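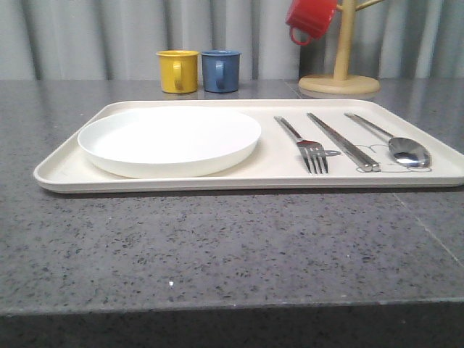

Irene Tzavaras
Opinion contributor

Keep the staff canteen open

The Raltum plant in Posora plans to close its canteen in January and give each worker a meal allowance in its place. I worked there for 10 years, in shipping, and I think this is a mistake.

The company says the canteen loses money. I believe it. A kitchen that feeds some 300 people a day at low prices will lose money most years. So does the parking lot, and there is no plan to close that.

An allowance sounds fair until you look at where people would spend it. The nearest lunch counter is on Sadov Road, and the break is too short to get there, eat and get back. Most people will buy a sandwich the night before and eat it at their desk or in the car.
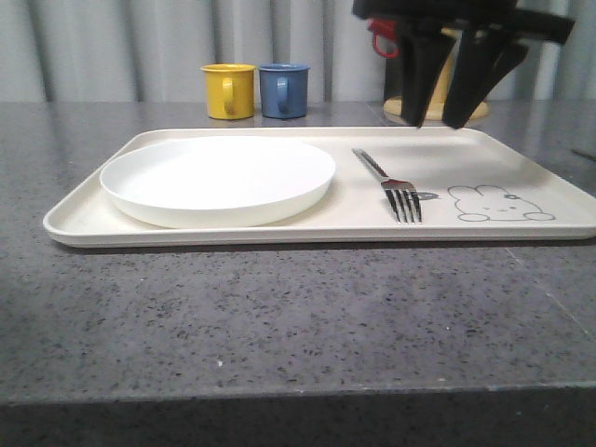
One reader wrote to me after my last column that she never used the canteen in her years at the plant and would gladly take the cash. She has a point. People on special diets were badly served there, and the night shift got whatever was left – often soup.

Those are reasons to fix the menu and the hours. Shipping and accounts hardly met anywhere else, and a lot of small problems got settled over lunch before they turned into emails.

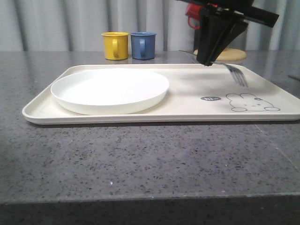

What the company could do

Raise prices a little. Open for the night shift twice a week and see who comes. Offer the allowance to those who ask for it, and publish the costs next year so that workers can judge them before anything is closed.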